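Raymonde MacLeod
@raymondemakes
Jan 6, 2022

New year, new table setup, and I have been promising a few of you a proper thread on how I lay out a work surface for small fiddly things, so get a cup of something warm and settle in. It's a long one, sorry in advance (not very sorry).

1/
Some background for the new folks. I do small parts at a table: beads, tiny hinges, carved bits, the occasional dollhouse repair for my neighbor Stamatia, who has a three-story dollhouse from her aunt and strong opinions about its staircase. Everything I work on is smaller than my thumb and wants to be on the floor.

2/
For years I worked straight on the tabletop. It's a pretty top, pale with a fine grain, and that was the trouble. Anything light-colored just melts into it. I once spent a whole evening looking for a cream button that was sitting right by my elbow the entire time. My sister found it when she came to say goodnight.

3/
So, the mat. Dark gray, matte, nice and big. I got it from Hiretti when they were clearing out the back of the shop, and I think I paid 12 dollars, and I'd have paid more. It has picked up some scuffs, which I don't mind one bit. A shiny mat throws the lamp right back in your eyes, so if you're shopping for one, tip it toward a window before you buy it.

4/
Now the part everyone asks about: YES I tape it down. All the corners. A mat that slides when you lean on it is worse than having no mat, and I lean on everything. White masking tape, the ordinary kind. Brayden Sandhu tried to talk me into some fancy clamps from Vavberg and I'm sure they're lovely, but they stick up, and I'd catch my sleeve on them before lunch.

5/
On the corners where I have room, I cross two strips over each other and let them run out onto the wood. A single strip across the corner does fine too, if it's long enough to get a good grip on both sides. Press from the middle outward with the flat of your thumb. My tape jobs are never pretty and I have made my peace with it.
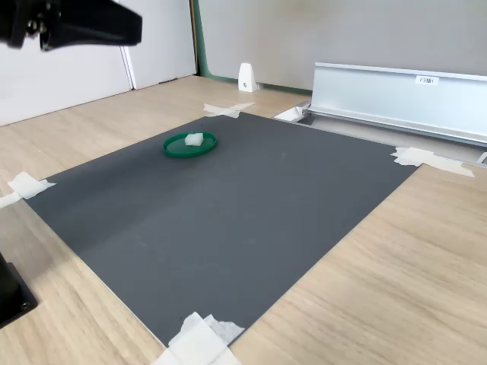 The table as it stands this week, green dish and all.

6/
The mat is on the diagonal, and I know that bothers some of you! Vivek Upadhyay has already messaged me about it, with a drawing. But I sit at an angle to the table, and a mat that's square to the wall is crooked to me. Turn yours until your forearms rest on it comfortably and then tape it. Do it in that order, please. I did it the other way around the first time and had to peel everything up.

7/
The dish! I love this dish. It's round and shallow, dark green, with a raised rim, and the rule of the house is that whatever I'm working on lives in it whenever it isn't in my hand. The rim is low enough that I can get my fingers under things, and a piece that gets nudged stays put. Deep bowls are no good for this – you end up tipping them out every time, and then you're back to chasing things around.

8/
That little white block is a good tester, too. When I'm trying out a new spot for the lamp, I put something small and pale and angular in the dish and look at it from my chair. If I can pick out the faces of it without squinting, the light is right. If it's just a white blob, the lamp moves. Simple as that, and you can do it with anything you have in a drawer.

9/
Color matters more than I used to think. Pale pieces on the green, dark pieces on a saucer (I have an old white one of my grandmother's with a chip in it). Tsung-han Shih paints miniatures and keeps a whole stack of lids in different colors, and I teased him about it for a year before I started saving lids myself.

10/
Keep more open mat than you think you need. I used to crowd mine with the scissors, the glue, the good tweezers, the bad tweezers, my tea. Now the tools go on a tray on the shelf behind me and come over one at a time. The tea is not allowed on the table at all, after what happened to the Wimbridge catalog.

11/
Taking the tape up: go slowly, low and flat, and pull back over itself. If it has been down a long while, warm it with a hair dryer for 20 seconds or so first and it comes away much nicer. I change mine every January whether it needs it or not, and wipe the wood underneath with a barely damp cloth.

12/
A question from last time, from a lady who rents and has a table that isn't hers: try one bit of tape somewhere out of sight overnight before you do the corners. Old varnish can be touchy. And if it lifts anything, a non-slip liner under the mat will get you most of the way there.

13/
Next up is Stamatia's staircase, which needs 30 new spindles, every one of them the size of a matchstick. I'll post as I go. If you have a table setup of your own, please show me, I really do look at all of them, and Vivek, you can send the drawing again, I lost it under the mat.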